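ok thread. how I stopped buying 30 cans of soda a week and started making the stuff at home. long, sorry, typing this on the bus 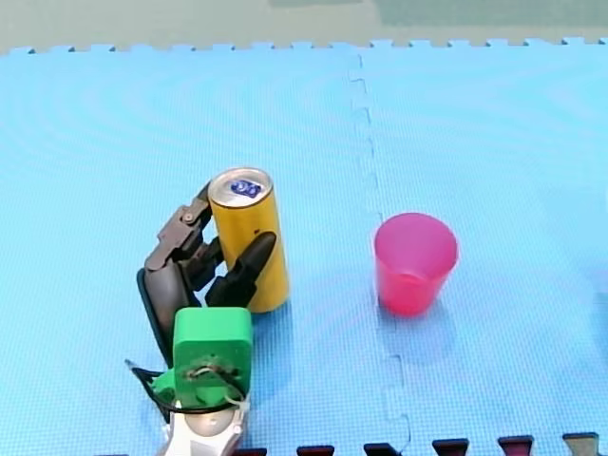

1/ WHY
money mostly. also the recycling bag by the back door was getting taller than the dog. I like fizzy, I don't really care what flavor. that's the whole motivation

2/ first thing I tried was those little syrup bottles from the Iltby market. fine. too sweet. every one of them tastes like the same candy with a different label. used 2, gave the rest to my sister's kids who were thrilled

3/ so then ginger. fresh ginger, grated, skin on, don't bother peeling it. simmer with sugar and water till the kitchen smells like a cough drop. strain. fridge. a couple spoons in a tall glass, fizzy water on top, lemon

4/ do NOT stir it hard. I know you want to. pour the water down the side and let it mix itself. if you stir you just made flat ginger water, enjoy

5/ people asking about the fizzy water part - I use the plain store brand in the big bottles. had a home carbonator, a Quiroga, bought used. worked great till the seal went and then it hissed at me every morning at 6 am. it lives in the garage now

6/ recipe bc someone will ask
500 grams ginger
same weight of sugar, a bit less if you're sensible
water to cover plus a bit
pinch of salt (yes really)
peel of 2 lemons, juice goes in after it cools

7/ simmer 30 min, lid half on. turn it off. leave it alone until you can pick the pot up with bare hands. THEN strain. I burned my thumb so you don't have to

8/ keeps two weeks in my fridge, maybe longer, it's never lasted long enough to find out. if it smells like bread throw it out

9/ the leftover ginger mush - roll it in sugar and dry it in a low oven. chewy, kind of ugly, really good. my coworkers at Siltomari ate a whole jar of it by Friday lunch and then asked what it was

10/ other flavors, quick
- lime + mint: good for one day, then the mint goes brown and swampy
- rhubarb: best color, needs way more sugar than you think
- grapefruit: bitter, I love it, everyone else in my house hates it
- hibiscus: stains everything. counter, towel, me
- cucumber: why did I do this

11/ the cola attempt. ok. I wanted cola. I spent a whole Sunday on it. orange peel, cinnamon, nutmeg, vanilla, lime, burnt sugar. it tasted like a candle store. 4 batches. got closer each time but never got there. cola is a factory thing and I've made my peace with it

12/ burnt sugar on its own though?? with a lot of lemon and fizz? wow. tastes like the crunchy top of a custard. accidental win from the cola disaster. take the sugar to dark amber, stand BACK when you add the water, it spits

13/ stuff that helped
a fine strainer, not the pasta one
swing top bottles, mine are from Cistumis, any will do
a funnel. please buy a funnel
masking tape + marker bc rhubarb and hibiscus look identical in the door of the fridge and I have mixed them up more than once

14/ stuff I bought and didn't need: fancy citrus press, the special long spoon, a book. the book was mostly photos of people on porches

15/ is it cheaper. yes if you don't count the cola weekend. ginger's the expensive one, and in December lemons go up here so I switch to vinegar. a splash of apple cider vinegar does the sour job and you honeslty can't tell after the first sip

16/ do I still buy cans. sometimes! a cold one at a gas station on a long drive is its own thing and I'm not giving that up. just not by the case anymore

17/ oh and somebody in the replies wanted to know about real fermented ginger beer, with the starter and all that. tried it once. left a bottle too long in the cupboard over the stove. heard it go at 2 in the morning. there's still a sticky patch on the ceiling I can't reach. not qualified to advise

18/ next up is a plum one if the tree does anything this year. last year the birds got them all. will add to this thred if it works

ok bus is here bye - wait no I'm ON the bus. my stop is here. bye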